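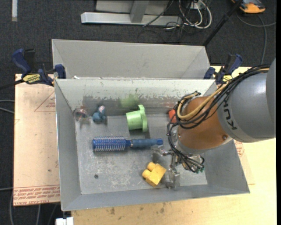 Mixed small goods, grey metal bins

Gallery page maintained by Wafula Mwakyusa. Last changed in January. Large view opens in a new window.

The Noltorano collection holds over 2000 small household things, kept for handling and packing work. They are stored by type on the shelves and used mixed. This page covers set 436, a mixed set laid out in the front one of two neighbouring metal bins. The notes give a line or two on each point that has come up in letters, mostly about how well the goods and the bins stand up to use.

Round hairbrush, blue
Stored under Personal care. Round brushes are listed apart from flat ones as they roll when put down on the barrel and take up more room than the handle suggests. Bristles are combed through after each session and the brush goes back head up. Brushes with bent rows are taken off the list.

Light green plastic piece, cup-like
Listed as "cup, other" until Yufang Jia finishes the plastics list. The ribbed body tapers and the wide end has a scalloped flange, so it does not stack with the plain cups. Shelf space is allowed for it lying on its side.

Toy figure, dusty blue
Stored under Toys, soft and hard together. The toy shelf is the least tidy part of the store and a proper split is planned. Figures with a rounded body are hard to stand on a sloping shelf — use the flat one at the bottom.

Yellow block
Stored under Toys, blocks. Blocks are listed by colour only. Odd ones are not matched up with their original boxes.

Bin floor
Scuffed, as can be seen. The marks do not come out with washing and we have stopped trying. Xiaoqing Dong tested a polish by Kellier on a spare bin; it took off the dull film and left the scratches where they were. Green and yellow goods throw a blurred colour on worn metal, which matters if you are matching shades from a photograph. Match against the object itself on the shelf.

Bin walls
Sloping, so small goods tend to settle towards the floor. Leave a gap of 30 mm between a long item and the wall when setting out by hand, or fingers will not fit behind it. Rinse with plain water, then dry with a cloth. No wire wool.

Shared edge
Scraps collect between neighbouring bins. There is a small white one near the left end in the large view. The edge is brushed down at the end of the day, before the floor is swept.

Setting out
Goods for a mixed set are put in without sorting and left as they land. Items on top of one another are allowed, up to 3 deep. Glass, anything with a loose lid and anything with a battery stay out of mixed sets.

Returning goods to the shelves
Work from the largest item down. Check each against the printed list for the set and mark any damage in the right-hand column — the left-hand one is for stock numbers. Apostolos Stefanou keeps the lists and will replace a missing sheet on request.

Other pages: Kitchen goods. Packing paper and card. Shelf plan.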